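# Folding dark sweatpants and tees so the stack stays square?

**rellitz_laundry**

I fold on the dining table because I don't have a counter long enough. Shirts come out fine. Anything dark and knit ends up lopsided, and by the time I have three of them stacked the pile leans. Drawer depth isn't the problem. Is there a way to keep the edges straight without buying one of those folding boards? I looked at the one from Segura and it's too narrow for pants.

Posted 12 December 2023 · 3252 views

---

**Skestalwood2**

Just roll them. Takes two seconds and nothing leans.

---

**brallanthorpe_attic**

Rolling works if the drawer is deep. Mine aren't, so I fold.

Use something with a grid under the clothes. Line up one long edge with a printed line, smooth from the middle outward, then fold in the end with the hem first. Keep that end square and let the other end be messy until you get to it. If you start at the messy end you push all the slack toward the hem and the corner goes off.

Dark knit hides its wrinkles under a ceiling light. Put a lamp to one side and you'll see them. Pants with a thick waistband should be folded with the band on the outside of the stack, and turn every other pair around so the thick parts don't sit on top of each other.

Dark fabric on a pale green grid, with one end squared up:
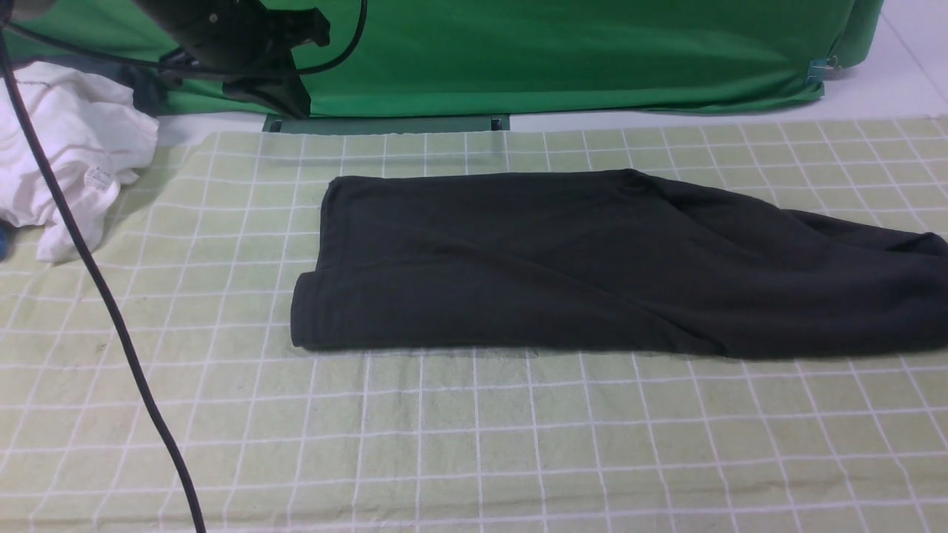
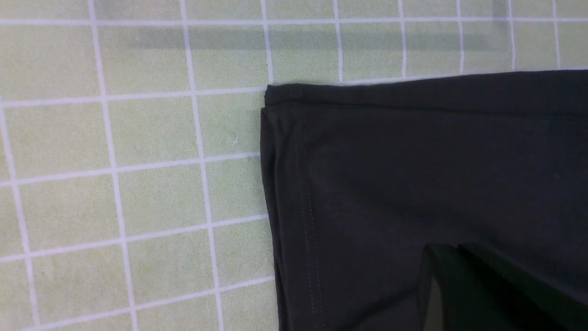 Don't pull the fabric to make it reach a line. Knit stretches and then creeps back once you let go, so the edge you just fixed is crooked again. Pat it flat and accept being a little short of the line.

For tees I do the same thing but fold the sleeves in before anything else.

---

**user3551**

I've been doing this wrong since I moved out. A plain towel under the clothes helps too if your table is slick. No lines on it, but the clothes stop sliding. Doesn't fix the leaning, I still get that with hoodies.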